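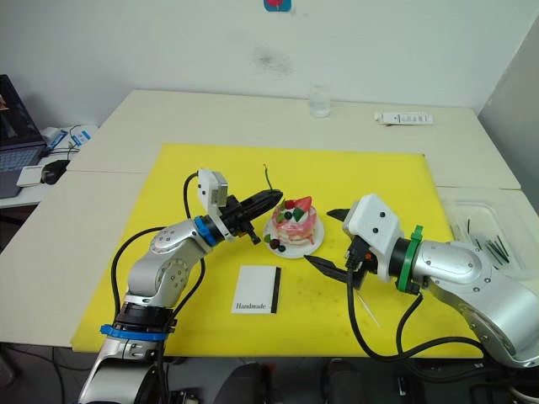

Since two months I bake every week, and I want to write down how it goes with the decorating, before I forget the beginning.

I moved to Clevham in June and the apartment has a very small kitchen. The oven is old but it is honest with the temperature, I checked it with a thermometer. The problem is the work surface. Next to the stove there is space for one plate and maybe a spoon. For bread this is enough, for cake it is not, because with a cake you must walk around it, or turn it, and both need room.

So I do my decorating on a white table. It is in two sections and I push them together, and over them I put a big yellow cutting board. I bought the board in Evdale, in a shop for restaurant supplies, and I carried it home on the bus. A lady asked me if it was a sign. It covers most of the table, so I do not have to think about the line where the two sections meet. Before the board, I had powdered sugar in that line for weeks. I cleaned it with a toothpick.

The color I did not choose. They had yellow and they had red, and the red was for raw meat, the man told me. Now I like the yellow very much. White cream is easy to see on it, and when I drop some I wipe it before it goes on my sleeve.

About the cake itself. I make them small now. My first ones were big, the way my mother made them, and I was eating the same cake until Thursday of the soul, as we say at home (it means: until you cannot anymore). A small cake you can finish in two days with one neighbor. It also forgives less. On a big cake a crooked place is lost among the good places. On a small cake everybody looks at it directly.

The colors this time are pink and white, in layers on the sides. For the pink I cooked strawberries with a little sugar until they were thick, pushed them through a sieve, and let them become completely cold. I learned this from a failure in my first month, when I was impatient and put warm fruit into the cream. It became soup. I served it in glasses and called it dessert, and people were polite.

For the cream I use these amounts, which I changed many times:

600 g of cold whipping cream
71 g of powdered sugar
four spoons of the thick strawberry, only for the pink half
a small pinch of salt

I know that 71 is a funny number. In the beginning I used 80 and it was too sweet for me, then I went down little by little, writing it each time in my notebook, and at 71 I stopped. Perhaps 70 is the same. I do not want to try. The amount of cream is too much for one small cake, and the rest I eat with berries or I freeze it in spoonfuls on baking paper.

Then the top. I wanted red, green and something dark, so that it does not look like a pillow. For the red there is a wedge that stands up, with the green pieces next to it, and then the small dark berries. I put the berries last. I also put a few on the plate, at the side of the cake. I saw this in the window of a bakery in Evdale and I thought for a long time that it was an accident, until I went back another day and the berries were again on the plate. Now I do it too. It makes the plate part of the cake, if this makes sense in English.

The plate is round and white. I tried a blue one with a pattern, and the pattern was fighting with the frosting. Also I tried a glass one, which is elegant but it slides when the board is a little damp. White and heavy is best for me.

In front I put a card that says "Handmade". I was not sure about the card. In my language we would not write this, because of course it is made by hand, who else made it. But here I see the word on soap, on candles, on scarves, and I understand it is a friendly word. It says that you should not expect a machine line on the frosting. The letters are black and a little like handwriting, and there is a black stripe on the right side that makes it look serious. I keep the card away from the cream. Grease on paper does not go out, I tried with flour and I tried with an iron.

Some small things about how I keep the table, because a reader asked me in the comments last time.

I keep a small clear glass at the back edge. I like to have it far from my elbow. Before, I had a tall glass near the front and I do not need to explain what happened with it.

The clear plastic bin stands at the right side. I like clear bins for everything, flour and screws and winter gloves, because I do not read labels when I am in a hurry, I only look. It does not have to be pretty. It has to be the same place every time, so my hand knows the way.

The rest of the board stays free. This was the hardest to learn. When I began I put all the bowls around the cake like guests at a wedding, and then I had to reach over them, and my sleeve visited each bowl. Now the bowls wait in the kitchen and I bring one, use it, and carry it back. It is more steps. Once I wore the step counter while I decorated, and it said 2716, between the kitchen and the table only! I did not believe it, but the apartment in Clevham has a long corridor.

I still do not do well with the sides. The layers of frosting must be the same height all around, and mine go up a little like a road to a hill. I read that one should hold the spatula still and turn the plate, and I do this, but my other hand wants to help. I practice on an upside-down cake pan, with cheap cream that I scrape off and use again. My neighbor thinks this is sad. I think it is like scales on the piano.

Next I want to try lemon with a dark chocolate bottom, also small, and maybe leave the sides without frosting, so I have a vacation from them. If somebody knows how to keep cut strawberries from giving water on the cream after some hours, please write it to me. I dry them on paper, I put them on late, and still in the evening there is a small pink river.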